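Gralberg Open Day: Demo Cell Equipment Page

Foltoner Tabletop Arm, with the Lakum gripper set

Available to try at the Gralberg open day, May 16, 2019
Location: Bogale hall, ground floor, enter from the parking lot side
Cost: free, sign up for a time slot at the front desk

We get asked about the Foltoner more than any other machine we carry, and the spec table never quite gets it across. You really want to stand next to one while it works! So for the open day we're setting up two complete cells in the Bogale hall, both running all day, and you're welcome to stay at either one as long as you like.

What's in each cell

Foltoner arm on a bench-height base
Lakum parallel gripper, with soft and hard fingertips
Wrist camera with its own light ring
Controller, teach pendant and stop button
Matte work surface
Box of parts for sorting (bring your own if you want, see below)

The first cell does pick and place on a loop. Small parts come off a tray, get looked at by the camera, and go into one bin or another. It's the demo we've run the longest and it's still the one I catch myself watching when I should be answering questions. The arm slows down just before it touches a part, then closes the fingers so gently that you have to lean in to see it happen.

The second cell is the hands-on one. You guide the arm by hand, press a button on the pendant at each point you want it to remember, and then let it play the whole thing back. Most people have it moving on their own in a few minutes. Kids tend to be faster than that (and a lot less polite to the arm).

Setting up the work area

You don't need a fancy fixture to get going with this arm. A flat surface and a roll of painter's tape will take you surprisingly far. Blue tape shows up well against gray, it peels off when you want a new layout, and you can put down a pair of crossing lines and use the spot where they meet as a reference point for teaching. The lines don't have to be square to each other, either. Teach the crossing first, then move out along each strip, and you have something to check against whenever the arm gets bumped or the base gets moved.
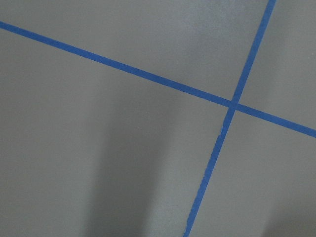
Photo: Gralberg, wrist camera view

A torn tape edge with a small nick in it is no trouble if you're lining things up by eye. If you plan to have the camera find the tape by itself, cut the ends and edges with a knife and press the strip down along its full length. Shadows are the other thing to look out for. A soft shadow falling across a matte surface is usually fine, but it's worth checking your threshold settings with the arm in a few different positions, as the arm casts shadows of its own. We'll have a monitor at the hands-on cell so you can watch the live camera picture while you move the wrist. It's a great way to get a feel for how much the view changes with a small tilt.

At the demo you can try

Teaching a path by hand and playing it back
Swapping the Lakum fingertips (two screws, tool supplied)
Stopping the arm with your palm, so you know what contact stop feels like
Finding a taped reference point with the camera
Changing speed and grip force from the pendant

Bring a part

If you have something you'd like to see picked up, please bring it. Anything up to 700 grams that fits comfortably in your hand is good. Shiny parts, floppy parts, parts that roll away, all welcome, and the awkward ones make for the best conversations. We can't run sharp edges or anything that leaks. Last October a visitor brought a bag of rubber gaskets that kept sticking together, and we spent most of an afternoon on them and learned a lot about the soft fingertips.

Good to know before you come

Sign up for a slot if you want time on the hands-on cell. The sorting cell is walk-up.
Long hair tied back, please, and no loose scarves near the arm.
Children are welcome at both cells with an adult.
The hall has a concrete floor and not many chairs.
Coffee is by the stairs.

The sorting cell's part counter carries over from earlier demos and read 3,103 when we packed it up, so feel free to stop by and see where it's gotten to.

Ordering and loans

The Foltoner arm and the Lakum gripper are sold separately or together. The wrist camera fits either gripper mount and comes with a cable long enough to reach the controller with the arm fully stretched out. Painter's tape is not included, but we'll happily send you home from the open day with a roll.

Shops and schools can also ask about a loan cell. Tell us what you want to pick up and how much bench you have, and we'll let you know which base to go with.

Related pages: Lakum fingertips and spares / Foltoner bases and stands / Wrist camera setup notes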